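## 3. Setting up your Dadutden sourdough jar

This is my favourite part of the whole guide, and once it's done you'll have a starter living on your worktop for years (mine is still going strong!).

1. Wash the jar in hot soapy water and let it dry on the rack.
2. Put the jar on your scales and press zero. Its empty weight, 398 g, is stamped underneath if your scales have no zero button.
3. Add 20 g of wholemeal flour and 20 g of lukewarm water, then stir hard until no dry bits are left.
4. Slip the rubber band round the jar, level with the top of the mix.
5. Rest the lid on loosely and leave the jar somewhere warm.

**Caution:** never clamp the lid down while the starter is active. Gas builds up quickly and the glass can crack.

### 3.1 Daily feeding

Feed at the same time each day for six days. Spoon out half, then repeat step 3. Expect a strange smell around day three – lovely sour apples come later, I promise!
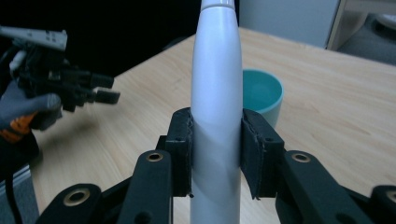 **Note:** rye flour works beautifully too, but it drinks more water, so add an extra spoonful. Trí Lã, who tested the Serville lid with us, uses nothing else.

6. When the mix doubles between feeds, it's ready to bake with. Turn to section 4 for your first 200 g batch.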